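La mesita de noche, ese agujero negro

2024-08-26

Llevo todo agosto prometiéndome que ordenaría el cuarto y, claro, he empezado por el mueble más pequeño de la casa. Ya me conocéis: me pongo una meta ridícula y luego presumo de ella durante semanas. Pero es que la mesita de noche tiene lo suyo. Es el sitio donde dejas «un momentito» el ticket del súper, el cargador que ya no carga, la crema de manos y tres libros que no vas a terminar (el mío lleva abierto por la página 400 desde la primavera, no pregunto por él y él no pregunta por mí).

Tadeusz Dudek, que me vendió el armario de segunda mano y desde entonces me escribe más que mi hermana, me recomendó empezar por abajo. Abrir el último cajón, sacarlo todo, pasar un trapo y solo entonces subir al siguiente. Le hice caso a medias, como siempre.

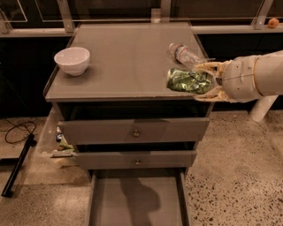

Los cajones grises me tienen enamorada, lo confieso. Cuando buscaba mesita miré una de Skido preciosa, pero costaba 580 euros y me dio la risa floja. Al final me quedé con una mucho más sencilla, y con lo bien que le sientan esos pomos redondos de latón no echo de menos la otra. El cajón de abajo, fuera y vacío, parece enorme. ¡Y yo metiendo las cosas a presión! Lo de arriba es otra historia: la botella de agua tumbada al fondo y, casi cayéndose por el borde, un gurruño verde que tenía que haber ido a la basura hace tiempo. Para estas cosas viene bien tener una caja de plástico transparente pegada al mueble, que vas echando y ya decidirás luego.

Os cuento lo que he decidido que vive en cada cajón, por si os sirve. Arriba, lo de todas las noches: gafas, tapones, bálsamo. En el de en medio, cables y pilas, con unas cajitas de Trisari que compré para la cocina y que allí no cabían. Y en el último, nada. En serio, nada. Quiero ver cuánto aguanta así, yo me doy unos siete días.
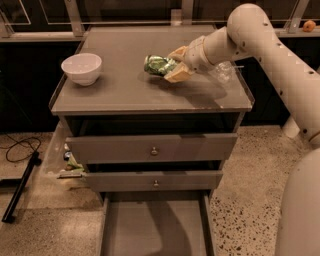
Página 3

El cuenco blanco se queda. Le he dado muchas vueltas, porque mi intención era dejar la superficie completamente despejada, pero necesito un sitio donde soltar los pendientes a oscuras y este es hondo y no se vuelca con un manotazo. Encima del gris queda bonito, y con el cristal se limpia todo en una pasada.

Me falta la lámpara. Tengo fichada una de Szulc, pequeñita, con la pantalla de tela, y otra de Clernwood que me gusta más pero ocupa medio mueble. Si alguien tiene alguna de las dos, que me diga qué tal la luz para leer en la cama, que a ver si así me acabo el dichoso libro. La semana que viene, el armario. O los zapatos, según me dé.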